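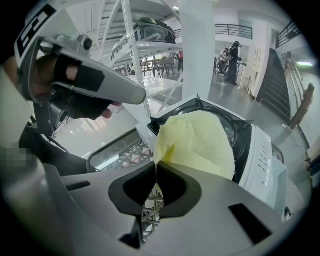 Findumico to Release Luvport for Home Consoles and PC in October

Harbor-town adventure adds a physical edition, a local co-op mode and a full soundtrack

Findumico, the independent game studio founded by Nesma Abdel Hamid and Dexter Lyons, announced today that its harbor-town adventure game Luvport will be released in October for home consoles and PC. The game will be sold as a download on all platforms. A boxed edition for consoles, limited to 1000 copies, will be sold through the studio's own store.

Luvport is a side-view adventure drawn in a 16-bit style. The player takes the part of Shehata, a ferry pilot who comes home after a long time away and finds that the harbor's lighthouse has gone dark. To light it again, Shehata has to repair the ferry, reopen the old shipping routes and visit the six islands that the town used to trade with. Each island has its own music, its own puzzles and its own set of residents, many of whom remember Shehata and are not all pleased about the visit.

The game was built on Hernance, the studio's in-house engine. Hernance limits the number of colors and sound channels that can be used at once, in the manner of the cartridge hardware the team grew up with, but it supports widescreen displays and saves the game at any point. Players who want the older look can turn on a 4:3 mode with scanlines.

"We started with the boat," said Abdel Hamid, who directed the game and wrote most of its script. "I wanted steering it to feel a little heavy, so that you have to think about the dock before you get there. Once that worked, we built the islands around it. A lot of the game is still about getting in and out of small harbors."

The story is split into three chapters. Players can take on the islands within each chapter in any order, and the people they meet will talk about places already visited. Side jobs include hauling freight, carrying mail and racing other pilots around the buoys at dusk. None of the side jobs is needed to finish the main story, but several of them open up shortcuts or upgrades for the ferry.

Local co-op is new since the public demo. A second player can join at any time as the deckhand, who works the crane, the ropes and the lamp while the first player steers. Co-op can be used through the whole story, and progress is kept in the same save file. There is no online mode, and the studio has no plans to add one.

"People who tried the demo kept handing the controller back and forth at the docks," said Lyons, lead programmer on the project. "One person would steer and the other would call out the rocks. We had talked about a second player early on and dropped it — it seemed like too much work for a team our size. After the demo we went back and did it."

Changes made in response to the demo also include a shorter opening, a map that can be marked by hand, and remappable buttons on every platform. Text size can be raised, screen shake can be turned off, and the race timers can be relaxed or removed.

The soundtrack runs for nearly three hours and will be sold separately as a download on the day of release. The boxed console edition includes a download code for it, along with a printed manual and a folded paper chart of the harbor and its islands. The manual was laid out by the studio and covers the controls, the ferry's parts and the signal flags used in several of the puzzles.

Luvport will launch with text in English, French, Spanish and Arabic. The demo remains available until release, and save files from it will not carry over to the full game because the first chapter has been rearranged. Prices for the download and boxed editions will be given when orders open.

Review copies will be sent to press and video creators ahead of launch. Requests can be made through the press page on the Findumico website, and should list the outlet and preferred platform. Interviews with Abdel Hamid and Lyons are available by phone or email.

About Findumico

Findumico is an independent studio that makes adventure and puzzle games for consoles and PC. It develops and publishes its own titles and maintains the Hernance engine. Luvport is its first game to receive a boxed release.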